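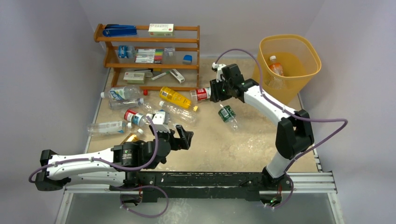

Data cards / Traffic safety

Tustton Signal Timing and Crash Records

Maintainer: Hortensia Carhuamaca
Last revised: 2025-12-23
Status: maintained, updated once a year in November

Summary

A table of reported crashes at signalized intersections in Tustton, joined to the yellow and all-red times in effect at each signal on the day of the crash. It was put together to study whether longer yellow intervals go along with fewer right-angle and rear-end crashes. Enforcement data (tickets, cameras, patrol hours) is outside the scope.

Contents

crashes.csv — one row per reported crash, 3000 rows
signals.csv — one row per signalized intersection, 501 rows
timing_log.csv — one row per change to a signal's yellow or all-red time
codes.txt — meaning of every coded value in the other files

All files are UTF-8 with a header row. Fields are separated by commas. Missing values are left blank; zero always means zero.

Fields in crashes.csv

crash_id: text, unique
signal_id: text, matches signals.csv
crash_date: year and month only
hour: 0 to 23, local time
crash_type: see codes.txt
severity: highest injury level recorded for anyone involved
yellow_s: yellow time in seconds for the approach of the first vehicle
allred_s: all-red time in seconds, same approach
timing_source: L for log, P for paper sheet

Sources

Crash rows come from police reports. Timing values come from the controller log where one exists. Older intersections in the Guzmán district had no electronic log, and their values were typed in from the paper sheets kept in the signal cabinets. Each sheet was entered twice by different people and the two versions compared. Where they disagreed, the sheet was read again and the result noted in codes.txt under the signal number.

A crash is tied to a signal if the report names the intersection or places the first point of contact on one of its approaches. Crashes in parking lots and driveways were dropped, even when the driveway opens directly onto the intersection.

Processing

The join is done with Drarkolov, a small command-line script kept in the same repository. It takes two arguments, the folder of raw files and the output folder:

drarkolov raw/ out/

It stops with an error if a crash falls between two timing records that overlap. Overlaps have to be fixed by hand in timing_log.csv before the script will finish. Names, plate numbers and report narratives are removed before this step and are not in the repository.

Known problems

Minor crashes are underreported. Nearly all rows with no injury come from calls where a vehicle had to be towed.

The Dasow Avenue corridor was retimed in two stages. The log holds only the date of the second stage, so timing values on that corridor between the stages are unreliable. Filter on corridor = DASOW in signals.csv to leave them out.

There are no traffic counts. Rates per vehicle cannot be worked out from these files alone, and a busy intersection will look worse than a quiet one with the same timing.

Crash type is taken from the officer's code. Left-turn and right-angle crashes are sometimes mixed up, mostly in older reports.

Suggested use

Before-and-after comparison at single signals, with untouched signals nearby as a control. Ranking intersections by raw crash count is a poor use of the table.

Changes in this revision

Added allred_s to crashes.csv
Corrected signal_id for crashes assigned to the wrong side of a divided road
Removed duplicate reports filed by more than one officer

Corrections

Open an issue with the crash_id or signal_id and the source of the corrected value. Timing corrections need a log entry or a readable scan of the cabinet sheet.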